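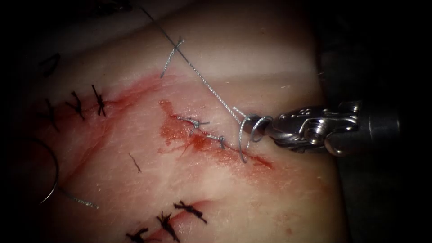 *Middle cut, two knots in, silver braid looped round the jaws for another.*

March, pad and thread notes. The Ilero pads are sold as "lifelike". I have my doubts. They hold a stitch well enough, but the surface is firmer than I'd like and I don't trust a material that forgives this much. Skakley quote 8 uses per pad. We'll see.
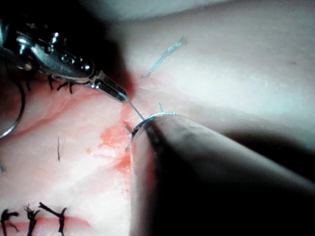 The blue thread is cheaper than the silver braid and I still can't say it ties any worse. Stideo claim otherwise in their leaflet, 4000 words of it, with no test method given. I want slip figures on both before we reorder.
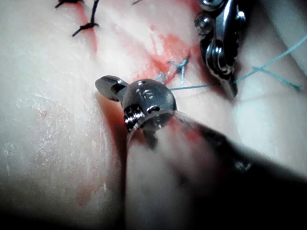 Fake blood next, since it bothers me more than the thread does. The supplier says it wipes off without a trace - I'd like to see that on a used pad. The red is smeared over the surface and there are fine white flaky streaks on the left as well. Could be residue, could be the pad itself. Try 2 clean offcuts, one with the red and one without, before blaming either.
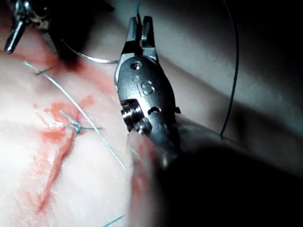 *Blue-green thread lying across the pad, twist just visible.*

To do: ask Čierny for the pad hardness, in writing. Box 148 stays shut until they answer.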